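Ok so I went to the Trudness open day in Mellen and I have way too much to say about it, so this is going to be a thread. Put the kettle on.

For anyone who doesn't know them, Trudness makes software for robot arms. The kind that pick stuff up and put it somewhere else. They've got the top floor of the Masilela building, over the old carpet showroom, and once a year in August they let the public in and feed us cookies.

I signed up in the spring and then forgot until the reminder email came. There were 37 of us in the 10 am group! I figured it'd be me and a couple of engineering students. Lots of parents, a whole row of retired machinists, one very serious kid with a notebook who got the front spot at every single stop and earned it.

Our guide was Marlina Sutanto. She runs what they call the practice side and she talks FAST. I took notes on my phone and half of them are gibberish. One of them just says "spoon problem," so if you were there and know what the spoon problem is, please reply.

First stop was the arms and I'll be quick because you've all seen videos. Two of them bolted to a bench, sorting plumbing fittings into bins. They're slower than I expected and a lot quieter. Every so often one stops above a bin like it's trying to remember why it walked into the room.

A guy near me asked what happens if it picks the wrong one and Marlina said "then it picks the wrong one." They log it and go again tomorrow.

But the part I keep telling people about is the next room, and there wasn't a robot in it at all. Just desks, big monitors, and a window unit losing a fight with the heat. That's where they run Brultunik, their simulator. All the practice happens in there before anything gets tried on a real arm.

So somebody has to make the rooms. Like, by hand, or mostly by hand. They currently have 164 of them! Dining rooms, kitchens, a garage, a thing Marlina called "the bad office." You could sit down and click through them, and I did that for so long that the group left without me.

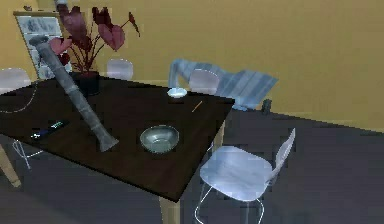 One of the dining rooms in Brultunik. I want that yellow wall in my house.

I asked why they bother with plants and wall art if the job is picking up a bowl. Chantelle Du Plessis, who builds a lot of these, said a robot that has only ever practiced in a clean gray box gets very confused by somebody's actual Tuesday-night table. So they give it chairs to work around, cords, dishes, things lying at annoying angles.

She also said she gets furniture ideas from real estate listings at lunch. I do this too, except I don't get paid for it.

Then she showed me the lighting sliders. You can take the same room and run it dim, bright, late afternoon, whatever. Same with the view: swing the camera up high, drop it down low, park it off in a corner. I got to drive for a minute and immediately flew through a wall and ended up looking at nothing. She said everyone does that. I choose to believe her.

Also you can drop objects in from a menu and they really do fall. I stacked 17 mugs before the pile went over and the serious kid gave me a nod, so that was the high point of my month.

Lewis MacLeish had the desk by the door and he was doing the opposite of all this. His stuff is super bare. He strips everything out and puts back a single object, then works on the one motion he cares about. When I came by he was on teapots. 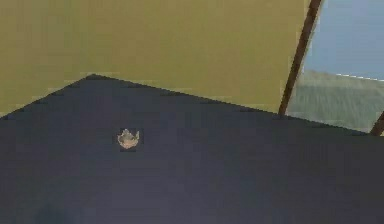 Teapots are mean, apparently. You've got a spout on one side and a handle on the other, and the lid is its own separate headache. Where do you grab it? I'd say the handle, obviously, but then the weight hangs off to one side and the gripper has to hold it level the whole way. Lewis had a whole notebook page of arrows about this.

He runs each try 200 times with small changes. The pot an inch over, turned a little, slightly bigger. Then he looks at which ones went wrong and tries to work out if they have anything in common. He said some mornings they do and some mornings it's just soup.

I asked if a simulated teapot has tea in it. No. Liquids are a different team and he made a face when he said it — I didn't push.

Somebody else (the retired machinist row, I think) wanted to know how much of this carries over to a real arm. Lewis was pretty frank. Some of it goes across fine, some of it falls apart the minute there's a real surface with real friction. They keep a shelf of actual thrift store crockery for checking. The chips on that crockery tell a story.

Things I didn't love: the Q&A was in the hallway and you couldn't hear a word from the back. And the sign-up page said there'd be parking. There is not parking. There's a loading dock and a man who will tell you it isn't parking.

Annunziata Pagano did the last ten minutes on jobs, which I know some of you asked about. They take people without a robotics degree for the room building work. She came from theater sets! She said if you can make a believable kitchen out of cheap parts you're most of the way there, and to send pictures of things you've made instead of a long cover letter.

My friend Beathag Kinnear builds dollhouses and I texted her from the stairwell. She has so far replied with a thumbs up and a question about health insurance, which I didn't think to ask. If anybody here works there, help us out?

Next open day is next August, same building. Sign-ups go up in the spring and our group was full, so set a reminder. Eat first, the cookies went in the first half hour. And take the bus, it stops right across from the carpet sign.

Ok one more. My notes also say "ask about the bad office" and I never got to see it. If you clicked through to that one, please post a picture, I need to know what's wrong with it.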